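¿Es verdad que una bolsa de papel es mejor que una de plástico?

Seguro que lo has oído mil veces: el papel es bueno y el plástico es malo. Lo dicen los carteles, lo dicen los anuncios y puede que lo diga también tu tía en la cola del supermercado. Pero cuando todo el mundo repite una frase tan corta, conviene hacer una pregunta muy sencilla: ¿y eso cómo se sabe?

De dónde sale el papel

El papel se hace con madera. La madera se corta en trocitos, se mezcla con agua y a veces con productos químicos, y se convierte en una pasta que se llama celulosa. Luego esa pasta se extiende, se aplasta y se seca con calor. Para todo eso hace falta mucha agua y bastante energía. Una bolsa marrón parece muy natural, casi como si hubiera crecido en una rama, pero ha pasado por una fábrica enorme igual que las demás.

Además pesa. Coge una bolsa de papel en una mano y una fina de plástico en la otra y lo notarás enseguida. Si hay que llevar un montón de bolsas desde la fábrica hasta las tiendas, las de papel ocupan más sitio en el camión.

De dónde sale el plástico

Casi todo el plástico de las bolsas se fabrica con petróleo o con gas, que tardaron millones de años en formarse bajo tierra. Hacer una bolsa fina gasta poco material. El problema llega después. Si se escapa con el viento puede acabar en un río o en el mar, y allí no se pudre como una hoja: se va rompiendo en pedacitos cada vez más pequeños, los microplásticos, que algunos animales se tragan.

Entonces, ¿quién gana? Depende de lo que midas. Si miras la energía y el agua que se gastan al fabricarla, la bolsa fina de plástico suele salir mejor parada. Si miras lo que pasa cuando alguien la tira al campo, suele ganar la de papel. Desconfía de quien te dé una respuesta de una sola palabra.

Las palabras verdes

Ahora vamos a leer con lupa. La marca de bolsas Skanance escribe en las suyas «amiga del planeta». Suena estupendo, pero ¿qué significa? ¿Que se puede reciclar? ¿Que está hecha con papel usado? No lo pone. «Amiga del planeta» no es un dato, es un piropo que la bolsa se echa a sí misma.

Otra marca, Clirkus, anuncia que las suyas son «biodegradables». Esa palabra quiere decir que unos seres diminutos, como las bacterias y los hongos, pueden descomponerlas. Bien. ¿En cuánto tiempo? ¿En el suelo de un parque o solo en una planta especial, con mucho calor? Un tronco también es biodegradable y puede tardar muchos años en deshacerse.

Y ojo con los números grandes. Un cien por cien llama mucho la atención, pero siempre hay que preguntar: ¿cien por cien de qué? Una bolsa puede ser de papel y llevar asas de otra cosa, pegamento y varias tintas. 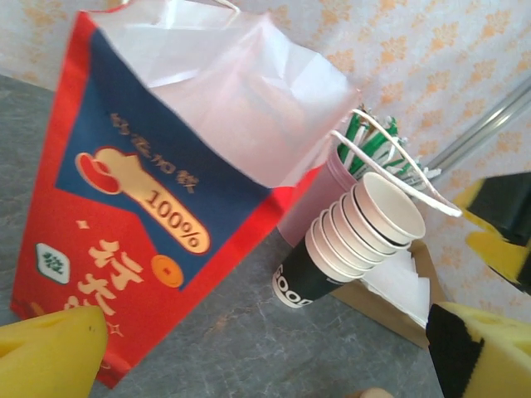
Una lectora nos escribió para protestar: en su casa guardan las bolsas de papel y las de plástico, las usan hasta que se rompen y le parece que discutir sobre el material es perder el tiempo. Tiene bastante razón. Lo que más cambia la cuenta es cuántas veces se usa cada bolsa, aunque una de papel que se moja aguanta poco, y eso también hay que decirlo.

¿Y las de tela? Pues tampoco son mágicas. Cultivar algodón necesita mucha agua, así que una bolsa de tela tiene que salir de casa muchísimas veces para compensar lo que costó hacerla. Si tienes 12 colgadas detrás de la puerta y siempre usas la misma, las otras no están ayudando a nadie.

Para investigar en casa

Busca 2 bolsas de materiales distintos y apunta en una libreta cada vez que se usen. Anota también cuándo se rompen y por dónde: ¿por el fondo, por un lado, por las asas? Empieza en mayo, por ejemplo, y mira la libreta cuando acabe el curso. Puede que tu resultado no coincida con el de tu vecina — quizá ella carga patatas y tú solo pan.

Palabras difíciles

Celulosa: materia que forma parte de las plantas y con la que se hace el papel.
Microplásticos: trozos muy pequeños de plástico.
Biodegradable: que los seres vivos diminutos lo pueden descomponer.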